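Progress report to the Sandhu Fund
Project: Evening sewing and mending courses in Plomholm
Period: second quarter
Submitted 2024-07-26 by Costel Dervishi, course coordinator

1. Where we are now

In this quarter we finished the first full round of the evening courses and began the second one. The first round had seven groups. In total 80 persons were registered, and most of them stayed until the last lesson. The groups on Monday were the most stable. The late group lost several persons in May, when the bus timetable to Edholm was changed and the last bus became too early for them. We have moved this group to start half an hour sooner and the attendance is better.

The beginners' course now has a written plan for each lesson. Before, each teacher had her own order of topics, and a learner who changed group could miss the zippers completely and learn buttonholes two times. The plan was written by Nyokabi Waweru and tested in two groups. It is 110 pages with the patterns included. We would like to make it shorter.

2. Money

From the grant we have spent 3668 in this period. The largest part was for the repair of the old machines and for thread, needles and interfacing. The rent of the room in Sidov was paid in advance until the end of August. We did not use the money for printing, as the plan is not yet final, and we ask for your permission to carry this sum to the next quarter. A table with all receipts is attached as Annex A.

3. Difficulties

The delivery of fabric was late two times. The supplier has offered a lower price for the next order, but we have also asked for an offer from a second shop in Edholm.

The course for mending knitwear was harder to fill than we expected. We believe the title was not clear. In the first announcement it was called "Textile care, level two", and people called to ask if it was about washing. It will be announced again as "Repair your sweaters".

Two of the teachers would like to have a short training in how to teach adults with little English. We did not plan for this in the budget. It could be paid from the printing money, if you agree.

4. Small materials

For the closing lesson of each group the learners made a small thing from remnants, such as a needle case or a lined pouch. These pieces use almost no new fabric and they show well if a person can turn a corner cleanly. We will keep this lesson in the autumn. 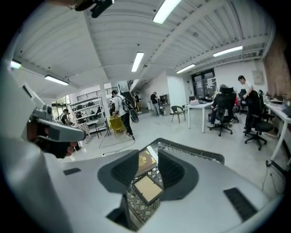

Nyokabi Waweru wrote in her comments to the draft of this report that the closing lesson is too short for the slow workers, and that she would prefer to take one hour from the lesson on pattern paper, where the groups are often ready before the time. I agree with her, and the plan will be changed in this point.

5. Next steps

The second round continues until the autumn break. In August we will have a meeting with the library in Sidov about a free repair afternoon, where our more advanced learners can help visitors with hems and buttons. The library offers the room and the tables, and we would bring the machines. The transport is still an open question.

We ask for your answer about the printing money before the end of August, so that the teachers can be informed in time.

Annex A: Receipts
Annex B: Attendance by group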